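Flistel Deep Storage Tub, 81 L, charcoal
Sold by Clalitz Storage Supply
Item 807

Home > Sheds, garages and workrooms > Tubs and bins > Open tubs

Price on application for trade orders. Retail stock at both shops.

What we think of it

We get asked to write these pages as though every tub on the shelf will change your life. It's a tub. It has four sides and a floor, you put things in it, and most of what the maker prints on the label should be read with one eyebrow up. We sell the Flistel because it has come back to the counter less often than the others we've carried, and that's the strongest claim we're prepared to put our name to.

The label says 81 litres. That is the brim figure. Fill any open tub to the brim with garden mulch and then try to walk with it, and you'll see how useful the brim figure is. Work on a hand's width of clear space at the top.

The label also says "heavy duty". There is no agreed meaning for heavy duty on a storage tub, so every maker uses it. Hapeta uses it on a tub we stopped ordering last November after the handles started tearing at the corners. The Flistel has a rolled rim and its handles are moulded in with the wall, and we'd sooner you judged it on that.

Specifications

Capacity: 81 L to the brim
Colour: charcoal only
Lid: not included, sold separately
Drain hole: none
Stacking: nests when empty; do not stack when full without a lid
Country of manufacture: see base of tub

About the "4,000 lifts" claim

The carton states that the handles are good for 4,000 lifts. It doesn't say how heavy the load was, whether the tub was left in the sun between lifts, or who was lifting. We wrote to the maker and got the carton wording back in an email. An earlier carton said 2,000 for what looks to us like the same moulding. Make of that what you will. Our own floor tub has been dragged between the front counter and the back dock for a good while and the handles are fine. The base is badly scuffed.

UV stabilised?

So they say. Dark plastic generally copes better outdoors than the bright colours do, but we wouldn't leave this one on a north-facing verandah all summer and expect it to look the same. If it's going to live outside, put it under the eaves.

What it suits

Firewood offcuts, dog food in the bag, sports gear, dress-ups, camping odds and ends, returns and mixed stock in a shop. It sits flat on a bench or tabletop, and the straight-ish sides waste less room than the round tubs.
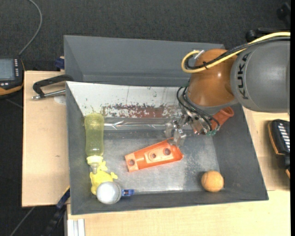 What it doesn't suit is anything you want kept dry, mouse-free or out of a toddler's reach. The optional lid rests on the rim. It doesn't clip or seal, whatever the phrase "secure fit" on the sleeve might lead you to believe. If you need a seal, look at the Sanano range, which costs more and has a proper gasket, though the latches are fiddly and we've had complaints about those too.

We don't recommend it for food without a liner. The label is silent on food contact and we take silence as a no.

Cleaning

Warm water and dishwashing liquid. Skip the solvent cleaners, as they leave a cloudy patch on the dark finish. Scratches show up pale and won't polish out. The spray sold for restoring black plastic made ours shiny for a week and then it attracted dust.

Delivery and returns

Tubs are sent nested where you order more than one. They can be very hard to pull apart on arrival, so lay them on their side and twist. Splits reported within the return period are replaced on sight of a photo. Colour variation between batches isn't a fault.

Page last checked April 2023. Carton wording may have changed again by the time you read it.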